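Play food, and why I can't stop buying it

August 7, 2025

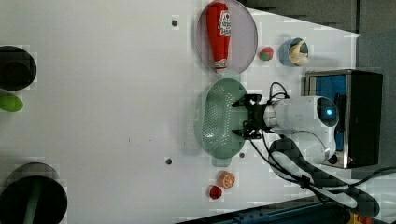 I have been meaning to write about toy kitchens for ages, because I love them more than is sensible for a grown woman with a mortgage. It started in June, when my sister asked me to find "a few bits of pretend food" for my niece's birthday. A few bits! I went to the toy shop on a Saturday morning, came home with two carrier bags, and then sat on the floor sorting it all before I'd even taken my coat off.

What gets me is the colanders. I don't know who first decided that a toy set needed one, but bless them. The pale green one is my favourite thing on the whole table, a long oval with tiny holes all over the basin and a flat handle at each end, and it's just the right shape for a small person to carry with both hands (very slowly, with great ceremony, usually towards the sofa). My niece washes everything in hers. Strawberries, fair enough. Also bread, a fried egg and once my car keys.

Then there are the bottles. A good toy ketchup needs a proper label and a cap you can tell is a cap, and it has to be red, obviously. I like it served lying down on the pinky-lavender plate, as if it were the main course. Children have no trouble with this at all. I was given ketchup on a plate three times last weekend and told to eat it while it was hot.

The banana lives in the light blue cup. I've tried it in the fruit bowl with everything else and it simply doesn't look as happy. Standing up in a cup, with the top poking out, it looks like something you'd pay far too much for at the seaside.

If you're putting together a set for someone, my advice is to go for things with different shapes and leave the matching to the catalogue people. The first set I bought was from Sernov and everything in it was round. Peas, oranges, a bun, some sort of pie. Lovely to look at, but it rolled under the cooker within the hour and half of it is still there. The Balero box was a much better buy, with long things and flat things and a lemon that comes apart in two halves. I've since topped it up from charity shops, which is where the real treasure is. I once found a whole bag of toy vegetables for less than a cup of tea, including an aubergine with a face!

Cups and plates are worth having in soft, see-through colours if you can find them. Light comes through and makes the table look cheerful, and the red of a strawberry stands out beautifully next to them. I keep ours small in number, otherwise laying the table takes up the whole game and we never reach pudding.

For cleaning, I use a bowl of warm water with a drop of washing-up liquid and an old toothbrush for the leafy bits. Then everything dries on a tea towel by the back door.

Next on my list is a toy whisk. Ailsa Sutherland left a comment on my last post saying hers has a handle that really turns, and I've thought of little else all week. Ailsa, if you're reading, please tell me where you got it!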